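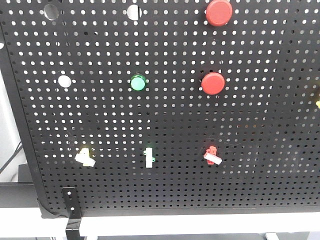
Re: [muvdale-neighbors] Public comment rule, what is going on?

Hi all,

Thanks so much for asking this on the list, because I was at the work session and I've been dying to talk about it! Quoting the earlier message so everyone can follow:

----- Earlier message, Thursday, December 25, 2025 -----
I heard the council wants to make people sign up a day ahead to speak, and that only city residents would get a turn. My church is on the Marno Road side, outside the limits, and half of us pay city water bills. Is this really happening? The paper made it sound like it was already passed.
----- End of earlier message -----

So, it has not passed. What happened is that the draft got a first reading, and the second one is in January. There were 28 speakers that night and I thought they were wonderful. People from at least two congregations got up, and so did the renters' group from the Duangkaew Apartments, and they mostly agreed with each other, which I can't remember ever seeing on any subject in Muvdale.

The petition against the day-ahead signup had 428 names when it was handed to the clerk. The clerk's office checked it and 390 of those were city addresses. The other 38 are folks like you, and the council should hear from them too.

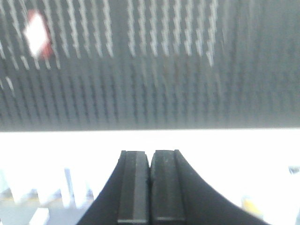
Can people who live outside the city limits still speak in January?

The current rule stays in place until a new one is adopted, so anyone can fill out a card at the door and speak, wherever they live.

On the paper's story, I think they mixed up "introduced" and "adopted." I wrote to them and got a very nice note back, and the online version has been fixed. The print one went out as is.

The part of the draft I do like is the video. Clavex would run the stream and post each meeting with the agenda items marked, so you could jump right to the one you care about. My mother-in-law can't drive at night and she would be thrilled. I'd love to see that part split off and passed by itself, and two council members seemed open to it when I caught them in the hallway afterward.
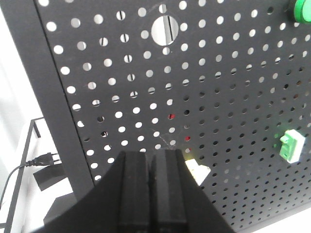
The speaker cards are the other thing we could fix without any ordinance at all. Right now they go in a pile, you don't know if you're third or last, and parents with little kids end up leaving. Put the order up on the wall where everyone can see it! A black pegboard with rows of round holes like the one in the photo would be plenty, with a hook and a numbered tag for each card, and I wouldn't mind a few scuffs and scratches on it either. I'm happy to make the tags.

We're putting together a letter and so far 16 of us have signed. Reply to me off list if you want the draft, and please tell your church friends they're welcome to sign, city address or not. If you've never spoken at a meeting before, come sit with us. We save seats on the left side near the front.

See you in January!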